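Dumpling season, and a skillet I should have bought years ago

November is when I start making dumplings again, and this year I got going early because I finally have the right pan for it. I've been frying them in a big thin nonstick thing for as long as I've had this blog, and they came out fine, pale gold and a little chewy on the bottom. Fine! Then I borrowed a small cast-iron skillet for one evening and ate nine dumplings standing up at the stove, and that was the end of the nonstick.

Some background for anyone new. I grew up in Stockdale in a house where dumplings came out of a freezer bag and went into soup, and that was all I knew about them until Despina Filip moved in across the hall. Despina makes dough the way other people make toast. She puts flour in a bowl, pours in hot water without measuring, stirs with a chopstick and has a smooth ball sitting under a towel before I've found my apron. I've tried to write down her amounts and the closest I've come is 303 grams of flour, because that was what the scale said when she tipped in "enough." I have used 303 grams ever since. I know 300 would work just as well, but I'm not changing it now.

The filling is cabbage, scallion, pork, ginger, a spoonful of soy sauce and a little sesame oil. Salt the cabbage first and squeeze it hard, harder than you want to. I skipped this once when Zawadi Mbwambo came over for dinner and we ended up with a puddle in the middle of every wrapper. She ate them anyway and asked for more, so she's welcome back any time.

We let the dough rest for 20 minutes. I used to cheat on this and roll right away, and the wrappers would shrink back on me like they were offended. After the rest they roll out thin and stay put. Folding is the fun part, and I'm still slow at it — Despina does a whole tray while I'm fussing over the pleats on one corner.

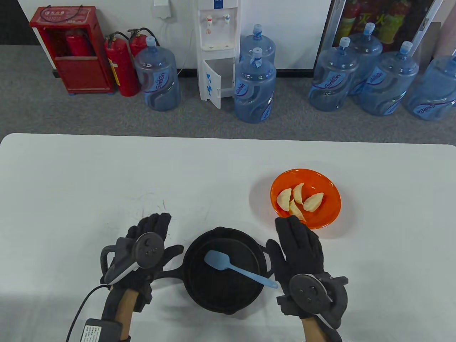
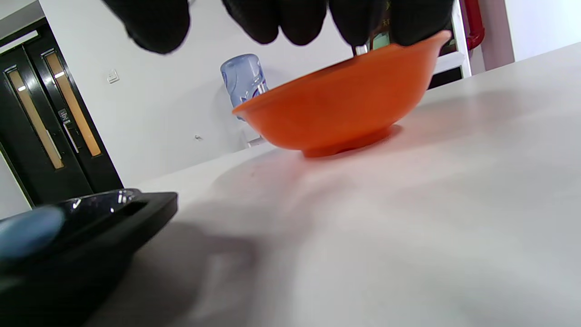
Cooking them is easy once you get over wanting to poke at them. I heat the skillet on medium with a good spoonful of oil and wait until the oil moves quickly when I tilt the pan. The dumplings go in flat side down with a bit of space between them, and then I leave them alone. I like to do a very small batch first, four or so, like the ones on the orange plate, and taste one before committing the rest. If it needs more salt I can still stir some into the bowl of filling. When the bottoms are brown I pour in enough water to come a third of the way up, put the lid on fast (it spits!) and let them steam until the water is nearly gone. Then the lid comes off and they crisp up again for 2 minutes. That last bit is where cast iron really shows off. You get this even, crackly crust right across the bottom, and I can't stop talking about it.

A word on the spatula. I always assumed you needed metal for this, something thin you could scrape with, and for years I had a metal one that tore a hole in every third dumpling. The light blue silicone one has a flat, rounded head, and it slides under the crust with hardly any pushing. It's such a gentle little tool. I use it for eggs now too, and for getting the last of the pancake batter out of the bowl.

And yes, the orange dishes! I love them so much. Pale food looks terrific on them, and dumplings are about as pale as food gets before they hit the oil. The bowl stands up on a little foot and has a nice wide rim, so you can carry it without getting your thumb in the dinner. I put rice in mine, or the dipping sauce if there's a crowd. Sauce at our place is black vinegar, soy, a pinch of sugar and a lot of chili crisp, stirred with whatever chopstick is closest.

Taking care of the skillet has been less work than I feared. I wipe it out while it's still warm, rinse it with hot water if something stuck, dry it on the burner and rub in a tiny bit of oil with a paper towel. Too much oil and it goes sticky, ask me how I know. I keep it on the stove all the time now, mostly so I can admire it.

If you have leftovers, freeze them uncooked on a floured tray with space between them and bag them up once they're hard. They go into the pan straight from the freezer with a little more water and a few extra minutes under the lid.

Next up I want to try a filling with mushrooms and tofu for Zawadi's sister, who doesn't eat meat. If you have one you like, leave it in the comments, and please tell me what you do about the tofu being so wet.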